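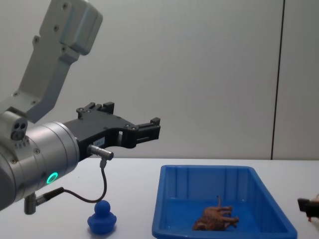
Cakness is a dataset and a small set of tools for testing grasp planners on two-arm tabletop cells. It was recorded at Stemov between March and May, on a bench where two arms share one white table and sort small objects into or out of a tray. Most of the objects are toys with simple shapes and one plain color, such as the blue figure standing on the table. The toy animals are harder. One that lies on its side on the tray floor, with its legs out, gives a planner several grasps that look good in the point cloud and only a few that clear the tray wall. The cable that hangs in a loop under the gripper matters too, and it has its own section below.

What is in the package

episodes/ has one folder per episode, with joint states, gripper width, commanded poses and the wrist camera stream.
scenes/ has the starting layout for each episode as a YAML file.
planner/ is the reference planner, built on Clilter.
tools/ has the replay script, the cable checker and the format converter.
splits/ lists train, validation and test episodes by ID.

The full set is 3,000 episodes over 43 objects. Arm states are logged for both arms in every episode, including the ones where only one arm moves. If you only need the single-arm part, use splits/left_only.txt. There is no right-only split yet.

Install

You need Python 3.10 or newer. From the top of the repository:

pip install -e .
python tools/fetch.py --split val
python tools/replay.py --episode val/0002 --dry-run

Run the dry run first. It checks the joint limits in your config file against the ones in the episode and stops if they differ. Replay on hardware without --dry-run needs both arms homed and the speed override set in config/cell.yaml. Do not raise the override for a first run.

Coordinate frames

All poses are in the table frame. The origin is the left rear corner of the table, x runs to the right along the back edge, and z is up. Older Jakab files used the left arm base as the origin. tools/convert.py will read them and write the new layout, but it does not fix timestamps, so check those yourself.

Tool poses are given at the midpoint between the fingertips with the gripper open. Some drivers report the flange instead. The offset is in config/tool.yaml under tcp_offset.

Cable model

The gripper cable leaves the wrist, hangs below it and comes back up to a plug on the gripper. When the gripper is level, the lowest part of the loop can be lower than the fingers. Early versions of the planner left the cable out of the collision model, and standing objects got knocked over on the approach even though the fingers never came near them. Norbert Pap added the current model, a chain of capsules that follows the wrist angle. It is a static shape for each pose and knows nothing about swing. We keep 30 mm of clearance around it, which covers swing at the default speed and may not at higher speeds.

To turn it off, set use_cable: false. The numbers in the results file were all made with it on.

Shared workspace

The two arms do not plan together. Each one asks for a lock on the tray region before it enters and gives it back when the gripper is clear of the rim. If a lock is not granted in 2 seconds the arm holds its position and replans. This is slow but easy to read in the logs. Oskari Eskola has a branch with joint planning that drops the lock, and it is not merged.

Labels

Each grasp is marked success, slip, miss or blocked. Labels come from gripper width and were then checked by hand by Ilona Vass and Kornél Szénási. Where they disagreed, the label is unclear and the episode is left out of the test split.

Known problems

Segmentation merges blue objects with the tray when they touch the wall. Depth is noisy along the ribs. Thin parts such as tails and ears are often missing from the cloud, so widths measured there should not be trusted. A few episodes recorded on a Thursday night have a frozen right-arm gripper width; their IDs are in splits/exclude.txt.

Contact

Open an issue and attach the log folder and your cell.yaml. Boyang Fan maintains the planner and the tools.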